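Corporate Finance II
Unit 4: Stock-for-stock mergers and the exchange ratio
Notes prepared by Anjana Talukder. Problem set corrections: Farzana Abeysekara.

Reading before class: the chapter on payment methods, and the Bison and Zuna case sheet. Bring a calculator.

4.1 Terms

In a stock-for-stock merger the buyer issues new shares and hands them to the target's holders. The exchange ratio is the number of buyer shares given for each target share. A fixed ratio sets that number at signing. A fixed-value deal sets the dollar amount at signing and lets the number of shares move until closing.

The two forms place market risk on different parties. Under a fixed ratio, target holders gain or lose with the buyer's share price between signing and closing. Under a fixed-value deal the buyer's existing holders carry that risk, as a lower price means more new shares and more dilution.

4.2 Worked case: Bison and Zuna

Bison has 1,000 million shares outstanding. Zuna has 432 million. The agreed ratio is 0.5, fixed.

New shares issued: 432 × 0.5 = 216 million
Shares after closing: 1,000 + 216 = 1,216 million
Zuna holders' stake: 216 / 1,216 = 17.8%

Bison trades at $40 on the day before signing, so the implied offer is $20 per Zuna share. If Bison falls to $36 by closing, the offer is worth $18. The ownership split does not change. 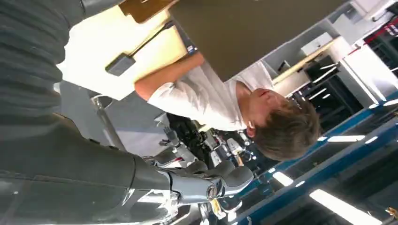 Under a fixed-value deal at $20, the same fall to $36 raises the ratio to 0.556. Bison would then issue 240 million shares, and the Zuna stake would rise to 19.4%. Students often recompute the ratio and forget to recompute the total share count – check both lines.

4.3 Collars

A collar limits the range over which one rule applies. Suppose Nusow offers Vītola holders $15 per share in Nusow stock, provided Nusow trades between $25 and $30. Inside the band the ratio floats from 0.6 down to 0.5. Below $25 it stays at 0.6, and above $30 it stays at 0.5. Vītola holders are protected against small moves only.

The reference price is normally an average over a set number of trading days before closing. Some contracts add a walk-away right for the target if that average drops below a stated floor.

4.4 Earnings per share

Bison earns $2,432 million and Zuna earns $700 million. Ignore synergies and deal costs.

Bison EPS before: $2.43
Combined EPS: 3,132 / 1,216 = $2.58

The deal is accretive. Bison pays 12.3 times Zuna's earnings while its own shares trade at 16.4 times. Accretion of this kind comes from the difference in multiples and says nothing on its own about value created.

Problems for section

1. Find the ratio at which combined EPS equals $2.43.
2. Draw the payoff per Vītola share for Nusow prices from $20 to $35.
3. Repeat 4.2 with half the price paid in cash.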